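### 3.2 Soft goods on printed cushions

Of all the settings we looked at, the red cushions were the one we most enjoyed writing up. Wedding textiles are wonderful to study because they are meant to be read from across a room, and they go on being read long after the party, when they have become a place where small household things get put down. Wan's notes on the Tinbridge homes list 11 kinds of item found on festive cushions, and small gray soft goods come up again and again. Plain gray on bright red is about as strong a contrast as a home can offer, and it makes even a humble fuzzy bundle stand out against the lettering.

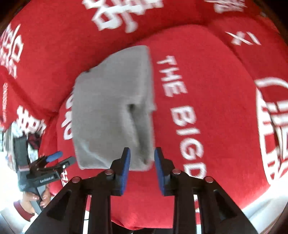 ### 3.3 Lettering, folds and the sock

What excited us here was how the writing and the laundry share one surface. The cushions mix English capitals with large Chinese characters, among them the double-happiness sign long tied to weddings. Siu (working from the Carmont interviews, carried out in April) found that people spoke of such cushions as "the red ones" and seldom by what was printed on them. A sock covers part of a surface like this and leaves the rest legible, and the eye fills in the missing strokes with surprising ease!

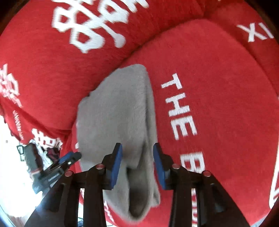
**Figure 2.** Light gray sock, folded over itself, with red cushions printed in white. The double-happiness character is at upper left.

The fold where two cushions meet deserves more attention than it has had. Soft items drape across it and take on its shape, so a sock may look shorter or thicker than it would on a flat bed. We coded these as "bridging" items, following the scheme in Insaurralde, and kept them apart from items lying wholly on one cushion.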